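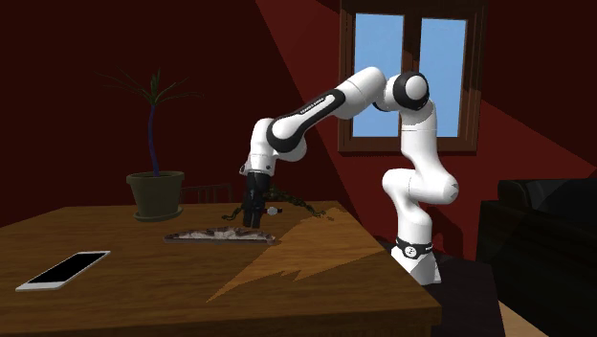

A robotic arm above a wooden table (computer render)

Bookbinding Assistant (part time, 22 hours a week)
Kudska Bindery, Undmont

Kudska is a small bindery and paper repair workshop. We rebind parish registers, council minute books, family Bibles and library stock, and we make new cases for short print runs. Last year 3,296 volumes went through the workshop, most of them library books in need of new spines. We are looking for an assistant to join the bench team in March.

The post

You will work mainly on library and school bindings for the first six months, and then move on to older material as your skills allow. Most of the work is done standing at a bench. The day starts at 8.30 am and ends at 2.30 pm, with a half-hour unpaid break. You can choose to work four days a week all year, or five days in term time and three in the holidays.

Your main tasks will be:

- taking down worn bindings and cleaning old glue from spines
- collating pages and noting any that are missing or out of order
- sewing sections on tapes and cords
- cutting board, cloth and paper to size
- casing in, pressing and checking finished books
- filling in a job card for every volume, including the materials used
- packing finished work for collection

You will also help to unload deliveries. Boxes of books are heavy and there are four steps between the yard and the workshop. We have a stair trolley, but you will need to be able to lift a full box on to it.

The Fekadmont registers

From the summer, part of your time will go on the Fekadmont registers, a set of 617 ledgers that came to us after a long spell in a damp store. They need surface cleaning, minor paper repairs and new covers. The work is slow and dusty, and masks and an extraction bench are provided. It is expected to take two years. The post itself is permanent and does not depend on this job.

What we are looking for

You do not need to have worked in a bindery. We would like to hear from people who have used their hands in another trade or a serious hobby, such as upholstery, dressmaking, picture framing, joinery or model making. You should be able to measure to half a millimetre, write clearly, and stay with a repeated task for a morning without the standard dropping.

Some knowledge of paper grain and adhesives would be useful, but we will teach both. Please tell us if you have an allergy to wheat starch or animal glue, as both are used daily.

Pay and conditions

Pay is set at our trainee rate for the first six months and then moves to the bench rate. Both rates are given in the job pack. You will have 28 days' leave including bank holidays, reduced in line with your hours. The workshop closes between Christmas and New Year. After one year you may apply for up to £300 towards an outside course in binding, box making or paper repair.

Aprons and hand tools are supplied. Many binders prefer to buy their own bone folder and knife in time, and we keep a drawer for each person.

There is one parking space, which is shared. The bus from Tavares stops at the end of the road and the railway station is twelve minutes' walk away.

How to apply

Send a letter of no more than two sides telling us what you have made or mended and why you would like this work. Enclose up to three photographs of your own work if you have them. Please do not send original pieces. A CV is welcome but not required.

Shortlisted applicants will be asked to spend a paid morning at the bench. You will sew a small text block, cut a pair of boards and look over a damaged book with one of the binders. We will write to everyone who applies, whether or not they are shortlisted.

Applications by post or by hand to the workshop office, marked "Assistant". Large-print copies of the job pack can be collected from the same place.

© Kudska Bindery, Undmont | Contact | Privacy | Back to top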